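Pinza manual Gorance

La Gorance es una pinza de mano de dos dedos que se usa para grabar demostraciones de agarre que luego aprende un robot. En Bristumora tenemos varias y me ha tocado escribir esta entrada porque soy quien más las desmonta, así que disculpad si me enrollo con los tornillos.

Montaje

La pinza se conecta antes de encender el equipo de registro, siempre en ese orden (yo me lo salté en enero y perdí una mañana entera). Después abro y cierro los dedos a tope tres veces para que el programa, que se llama Jestum, guarde los dos extremos del recorrido. El valor de apertura máxima en la mía es 2.239 y el de cierre, 339. Si el segundo baila mucho de un día para otro, sospechad del eje - casi nunca es el sensor.

Comprobación

A mí me gusta probar con una botella de refresco de pie sobre el tablero blanco, porque pesa lo suyo y enseguida se nota si un dedo llega antes que el otro.

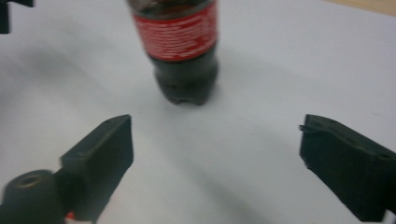 Me acerco despacio, cierro, levanto un palmo y vuelvo a dejarla. Si la botella gira al cerrar, los dedos no están centrados y toca aflojar el soporte de uno de ellos, nunca de los dos a la vez, que entonces no hay quien encuentre el punto. Arnout Peeters lo hace con una lata vacía y dice que es más sensible, ¡pero también la abolla!

Mantenimiento

Cada 600 agarres, unos 40 minutos de faena. Los dedos se repasan con lija fina si tienen rebabas, se limpia el polvo de las articulaciones y se miran los cables en toda su longitud, sobre todo junto a los conectores. La pinza se sujeta con las dos manos, por las carcasas, y se inclina un poco hacia cada lado para notar si hay holgura. Nada de apretar en caliente: espero a que el conjunto se enfríe y entonces doy el último cuarto de vuelta.
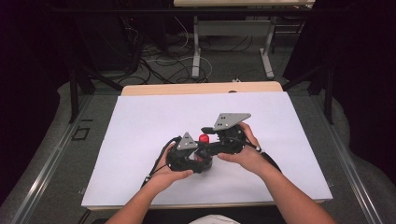
Shona McAlister no está de acuerdo con lo del cuarto de vuelta y pide que conste: según ella, en las unidades Varghese, que llevan el mismo eje, ese apriete acaba comiéndose la rosca, y basta con fijador flojo y revisar el tornillo cada semana. Lo he probado en una y de momento aguanta, aunque sigo apuntando el cierre a diario en el cuaderno del taller.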